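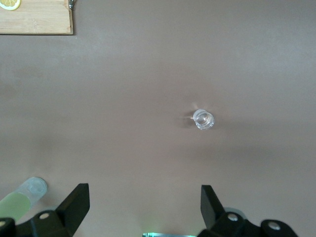
Slide 1. Cutting board on a bare tabletop.

Hello everybody, and thank you so much for squeezing in! Wait for the chairs to settle. Say hi to the folks watching from inside the Geddes sim too (wave at the laptop, they like that).

So, my talk is about seating, and by that I mean benches, porch swings, picnic blankets, anything your avatar can plop down on in a virtual world. I have been building these for my little shop, Skendano, for longer than I'd like to admit, and I still get a silly thrill when two strangers sit down and start chatting.

Slide 2. The porch swing. My first one had 90 animations and took 561 prims' worth of land, bless its heart. Customers loved it and then sent it right back, as their parcels were full. Tell the story of Valquíria Rezende's message here, the long one about her rose garden. Don't rush it.

Slide 3. The rebuild. Now we're down to 2 land impact, with 79 sits in the menu. Donnie Leckie redid the mesh and I will be thanking him until I'm old and gray. Explain linked poses slowly, and go back over it if people look puzzled.

Slide 4. Menus. Please, please put the "adjust height" button on the first page! Avatars come tall, tiny and furry, and some of them have tails. Ask who here has sat down and sunk to the knees. Pause for hands.

Slide 5. Textures. I use the Skastik picker: touch the cushion, choose a color, done. Mention that the owner-only setting is off by default, and that I forgot this at my own September opening, so the guests had the whole patio lime green by nine.

Slide 6. Packing and updates. Workomlow sends out the new versions for me overnight. Show the notecard, and read the first line aloud for anyone at the back.

Questions. If it's quiet, ask what they sat on last. Free swing is in the box by the door, copy and modify, one per person is plenty but take two if you have a friend at home.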